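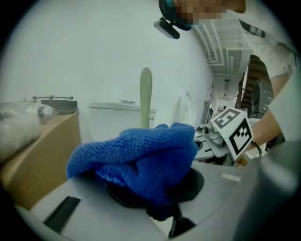
The blue one, terry side up.

Flininel Microfiber Cloths, royal blue, pack of 7

I bought these in September after my last set of dust rags gave up and became lint. The listing says 30 by 30, which turns out to be centimeters, so measure your expectations accordingly.

The loops are dense and they grab dust well. They also grab crumbs, pet hair and any fingernail you forgot to file. On a wooden table one dry pass is enough. On glass you get streaks, and then you get to use a second cloth, which may be why they sell seven.
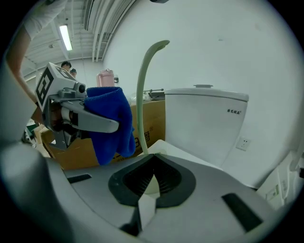
Ro-un Sung

Color first, because I was warned. It bleeds. My first wash included a white shirt that is now a sort of winter sky. Wash them alone, 2 times at least, and skip the softener. After that they behaved.

They do drape nicely and they squash down to nothing, so I keep a couple with the cleaning bottles.

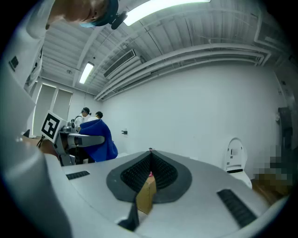 The hems are the weak spot. Two of mine have started to fray at one corner – nothing a pair of scissors can't make worse. The Tellgate cloths I had before held their edges longer, but they pushed water around like a bored teenager with a mop.

Would buy again, in gray.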